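Home / Reviews / Books and Tools for Parish Life

Skosden Church Calendar and Reader, the paper edition – a review

Mar 10, 2024

Short on time this week so this will be rough. A few readers asked if the Skosden reader is worth the money, I have had mine since the fall, here goes.

What it is: one thick paperback, daily readings, fasting days marked, saints for every day, and a section of short essays at the back on church and public life. Published by Hájek, a small press, they do mostly liturgical books. Mine cost 14 dollars plus shipping. Fair price for what you get.

First the good. The readings are right. I checked the whole of Lent against our parish sheet and found one slip, a Gospel reading put a day early, and the press already has a correction slip for it on request. Type is big enough to read by a lamp. The fasting marks are plain words, "fish," "oil," "no meat," and not those little symbols you have to keep looking up in the front. My old calendar had the symbols. Hated it.

Both dates are given, old and new, side by side on the same line. If you have family in a parish on the other calendar you know how useful that is. Easter falls in May for us this year, and most of April is still Lent, so I expect to be flipping through those pages a lot.

Binding is so-so. Mine lies flat on the stand now but it took months, and the cover has started to curl at the corner. Would pay extra for a hardback.

Now the essays. This is where people will argue. There are four of them. Two are on prayer at home, fine, nothing you haven't read before. The third is on religion classes in public schools, and it is the strongest thing in the book. The writer is for the classes but spends most of his pages on what goes wrong with them – bored kids, teachers with no training, parents who sign the form without reading it. I wish more people on our side wrote like that.

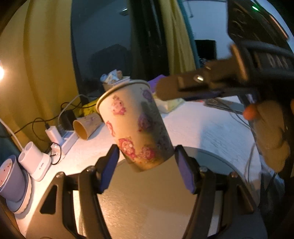

The fourth essay I could have done without. It is about clergy in the army and it reads like a speech. Long sentences, no examples, a lot of "our people" and "our duty." Whatever you think about chaplains (I am mostly in favor, with conditions) you won't come away knowing what one does all day. Skip it.

A word on the saints' lives. Very short, three or four lines each, and uneven. Some are lovely. Some are just a birth place and a death date. For the bigger feasts I still go to the old Pivusthorpe collection, which is heavy and ugly and has everything in it. If you only want one book on the shelf and don't mind the weight, get that one, used copies turn up.

I also looked at the Tralthorpe calendar, the wall one. Pretty pictures, tiny squares, fasting days in pale gray ink that I can't read from across the kitchen. It does have room to write in name days and dentist appointments, which the Skosden doesnt. So we have both. The wall one for the family, the book for the prayer corner.

Index: there is one, 271 entries, saints only. No index of readings. That's a real gap and I hope they fix it in the next printing. Looking for a passage you half remember means paging through the whole year.

Ordering was slow. The press has no real shop, you fill out a form and wait for an email, then you pay, then you wait some more. Mine came in a padded envelope with no damage. If you want next year's for a gift I'd get the form in early.

Who should buy it: anyone keeping the readings at home who is tired of printing sheets. Reader's classes too maybe. Who shouldnt: people wanting it for the essays. One good one is not enough to buy a book for, borrow a copy.

4 out of 5. Would be higher with an index and a better cover.

Filed under: books, calendars, home prayer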